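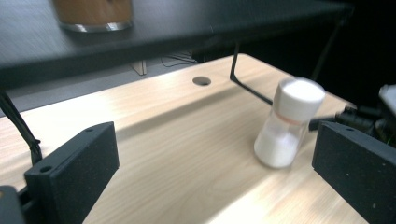

Ticket 1589
Product: Flevora shelf riser
Opened by: Veikko Kettunen
Status: Reopened

Your reply says the riser rocks because my table is uneven. I doubt it. A glass set down on the table alone stays put, and the same glass on the riser shivers when I reach past it. I turned the riser end for end as you asked. Same thing.
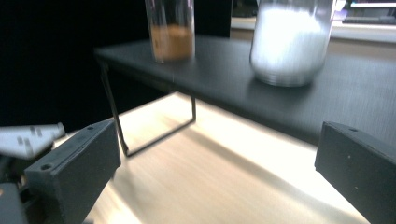

I also don't buy the advice to "spread the load." It's a shelf for kitchen jars, and your page claims it takes them without trouble. How light are they supposed to be?

Support, Trikska: Please clear the top, press on each front corner, and tell us which one moves.

Veikko Kettunen: Left front, slightly. I expect you'll say that's within limits. Before I bend a leg myself and lose the warranty, I want a yes or no on a replacement.
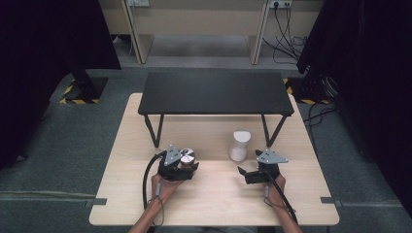 Riser with nothing on top, white cup on the table in front.

Status: Waiting on support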